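# Gimau Coast Guard to Base Two Patrol Ships at Lavel

The coast guard of Gimau will move two of its larger patrol ships to the northern port of Lavel before the end of January, the service announced in the morning. It is the first time that ships of this size will stay in the north during the whole winter.

Until now the northern waters were covered from Penner, the main base in the south. A ship leaving Penner needs most of a day to reach the Lonier Strait, and in bad weather it can need much longer. From Lavel the same ship can be in the strait in a few hours.

The two vessels are each of 1000 tons. They carry a light gun on the foredeck, a helicopter deck without hangar, and a crew of 40. The service did not publish their names, but people in Penner harbor have already seen stores being loaded on two ships of this class.

Foreign research and survey vessels have become more frequent in the strait over the past year. Some of them turned off their position signals for several hours while they were near the undersea cables which connect the northern islands with the mainland. The government has protested twice by diplomatic note. It has not accused any state of damaging the cables, and both cables are working normally at present.
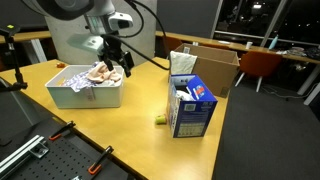 Captain Hollis Baptiste, who commands the northern district, told reporters that the ships will follow and question vessels, and will board them only inside territorial waters. "Our task is to be present and to be seen," he said. "A radio call from Penner is easy to ignore. It is more difficult when we are one mile away from you." He did not want to say how many patrols each ship will make in a month.

The navy will not take part directly. It will, however, share the picture from its coastal radar on the west side of the strait, which the coast guard could use before only after a written request. Under the new arrangement the data goes to the duty room in Lavel at all hours. A similar plan was discussed four years ago and was stopped when the two services could not agree who should pay for the connection.

Hiyori Fukuda, a researcher of maritime security who has followed the Lonier question for a long time, considers the decision reasonable but modest. In her view two ships are enough to keep one of them at sea most of the time, and when one goes to the yard for repairs this will no longer be true. She also points to the pier at Lavel, which was built for fishing boats. Its water is deep enough, but there is no fuel line, and the fuel must come by truck over the coast road. This road was closed by snow on several occasions last winter.

The ministry says it will lengthen the pier by 500 feet and install a fuel line, with work to begin in spring. No price has been given. The fishing cooperative in Lavel has asked for a guarantee that its boats will keep their places during the construction, and the harbor office answered that a plan for the berths will be shown to the boat owners before the first ship arrives.

In the parliament the reaction was mostly calm. The opposition supports the move, although it asked why the southern waters should be left with fewer ships. The ministry replied that smaller cutters will take over a part of the work at Penner until summer, when the arrangement will be reviewed.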